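4.2 View-conditioned grounding in the Dorkham kitchens

The planner described in Section 3 assumes that every object name in the instruction can be bound to a region in at least one camera view. In our first experiments this assumption failed more often than we expected, and the failures were not equally distributed between the cameras. We therefore separated the grounding module from the planner and studied it alone. All tests in this section use the Dorkham set, a group of simulated kitchens which we built on top of the Wulstead simulator. The robot has two arms with parallel grippers. Each step provides one head view and two wrist views, and the state of the joints is recorded with the same time stamp.

The head view carries most of the information that the planner needs. It normally contains the work surface, both grippers and a large part of the room, as in Figure 4(a), where a bowl, a plate and a frying pan are on the island between the arms and a loaf of bread is partly hidden by the right gripper. Partial occlusion of this kind is the main difficulty in the head view. When the visible part of an object is small, the detector tends to give a low score, and the planner then asks for a new view although the object could be grasped safely from the current pose.

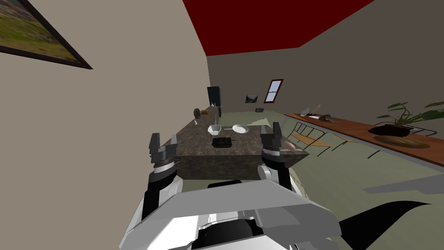 A second difficulty is the camera roll. Most detectors in common use are trained on images with a nearly horizontal floor, and in our data the head camera can be strongly tilted. We considered two solutions. The first one rotates the image to the gravity direction before detection, using the orientation estimated from the kinematic chain. The second one leaves the image as it is and trains the detector with random roll. We selected the first solution for the head view – it needs no new training, and the error of the estimated orientation is small when the base is not moving. For the wrist views we use the second one, as the wrist turns quickly and the rotated image would lose large areas at the corners.

Wrist views show a different problem. During an approach motion the camera may pass over regions which contain no object of the task at all. In such a frame a detector without a rejection option still returns its best candidate. We found that framed pictures on the walls are a frequent source of these false candidates, especially when the picture itself shows many textures. Figure 4(b) is a typical case: the open fingers are in front of a mountain landscape in a thin black frame, and the remaining background is flat and almost without texture. The correct answer for every graspable object in the instruction is "not visible".

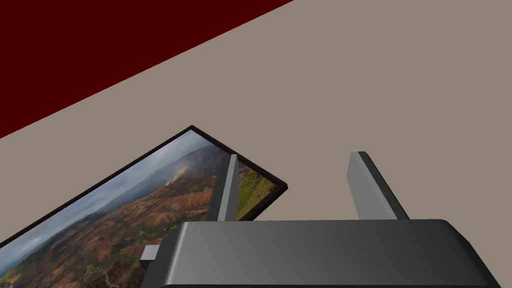
To handle these frames we add a visibility head to the Egger encoder. It receives the pooled image features and the embedding of the object name, and it predicts one value between zero and one. If this value is under the threshold, the box output is ignored and the memory keeps the last valid position of the object, expressed in the base coordinates. The threshold is selected on the validation rooms and is the same for all object names. We also tried a separate threshold for each name, but the rare names had too few positive frames to fix it in a stable way.

The training data for the visibility head consists of 3,195 wrist frames, of which 1,963 contain at least one object of the task. The test data consists of 836 frames from 11 rooms that were not used in training. Labels are produced from the segmentation buffer of the simulator. An object counts as visible if its mask is larger than a fixed part of the image, and objects that are painted inside a picture or a poster do not count. We note that this last rule must be written explicitly in the labeling tool Elance – in an early version such content was accepted as a positive region, and the effect on the wrist views was considerable.

Figure 4. Views from the Dorkham set. (a) Head view with both arms at the kitchen island. (b) Wrist view with open fingers and no target object.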